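Basket library in Fistcombe opens its second room

The basket library in Fistcombe has opened a second room this June, and people in the town can now borrow a basket for up to 11 weeks. The new room is behind the old ticket hall on Avus Street. It is open in the afternoon, from two until six.

The library began as one shelf in the entrance of the Hailu bakery. Zinash Shiferaw, who worked there in the mornings, put out some baskets which her family did not use anymore, and she wrote on a card that anybody could take one home and bring it back later. People brought them back, and many of them brought a second one also. After the first winter the bakery had no more place for the bread trays, and the town offered the ticket hall for a small rent.

Now the collection has 1252 baskets. Of these, 94 are at this moment in the repair corner, mostly because of broken handles. The oldest ones are of willow and came from farms in the valley. The newer ones are very mixed: market baskets, baskets for bicycles, low trays for fruit, tall ones for umbrellas, and a large number of shelf baskets with straight walls, which families borrow when they move house or when they put a child's room in order.

"In the beginning I thought that people would want the beautiful old ones," said Shiferaw. "But they ask for the shelf baskets. They want that the socks go in one and the cables go in another, and after some weeks they know how many they really need to buy."

Borrowing is free for those who live in Fistcombe. Visitors from other towns leave a deposit, and they receive it back when the basket is returned clean. A basket which comes back with a small damage is not charged. It goes to the repair corner with a paper label, and on the label the borrower writes what happened, if he or she knows it.

Synthetic weave was a difficult question

For a long time the library did not accept baskets of synthetic rattan. Some of the first members felt that only natural material should be on the shelves. Behrouz Shojaei, who leads the repair corner, was one of them, and he says that he changed his opinion slowly.

"I learned with willow, and with willow you put the rod in water and it becomes soft. With the synthetic strand the water does nothing," he told us. "So I was a little bit afraid of it. Then a woman came with a set from her mother's kitchen and she asked me to look at one broken corner, and I saw that the work was good work."

What he likes most is the border. In a well-made basket the rim is a thick braid of several strands rolled together like a rope, and it holds the shape of everything under it. When the braid is tight, the walls can be pulled and pushed for years. When the braid opens, the first rows of the wall begin to slide up, and after this the repair takes much longer. Shojaei asks all borrowers to look at the rim first when they take a basket from the shelf, and to tell him if they feel a loose end with the finger. 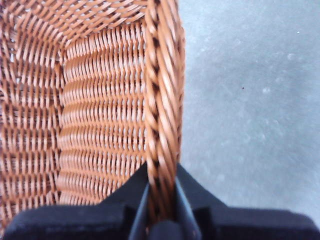
Rims and corners: the repair afternoons

Beginning this month, the new room has repair afternoons with two tables. At one table the visitors learn to close an open rim. At the other one they work on corners, where the direction of the weave changes and the strands come close together. Both are possible for beginners, says Shojaei, but the corner needs more patience and also better light, and for this reason the corner table stands by the window.

The tools are simple. The library gives a blunt needle, small pliers, clips for holding the strand and a piece of cloth to protect the table. Spare strands come in honey, dark brown, white and gray. The honey color is the one that finishes first, and the library is happy to receive old baskets of this color even if they are too damaged to lend. They are taken apart and the good strands are kept in long paper tubes.

Children can come together with an adult. For them there is a practice panel, a flat frame with vertical stakes, where they can pass a colored strand in front and behind until they understand how the rows are built. Shiferaw's younger son made the first panel, and it already had to be repaired once.

Support from the town and from a local shop

The second room was painted by members in the spring. The shelves came from Anen, the household shop near the bridge, which changed its own furniture last year and kept the old shelves in a storage room. They are deeper than the ones in the first room, so two large baskets can stand one behind the other. The heating is not yet connected. The library hopes to have this solved before the autumn, and it is collecting money for it in a box by the door.

There was also a discussion about the name. The sign outside still says "Tickets," and some people in the town want to keep it as a memory of the old bus line. Others find it confusing, especially the visitors who come in and ask for the bus. For now the sign stays, and a smaller one with the word "Baskets" was put under it.

How to borrow

New members need a document with their address. They choose the basket, show it at the desk and sign the book. A set counts as one loan if the baskets are of the same model, so a family which takes several for one shelf writes only one line. It is possible to extend the loan one time, in person or by telephone, if no other member is waiting.

Baskets should be cleaned before they come back. For the synthetic ones the library recommends a soft brush along the rows and then a damp cloth. For willow only the dry brush should be used. Baskets with a fabric lining must be returned with the lining inside, also when it was not used.

Donations are accepted at the desk during opening hours. Please do not leave baskets in front of the door in the evening.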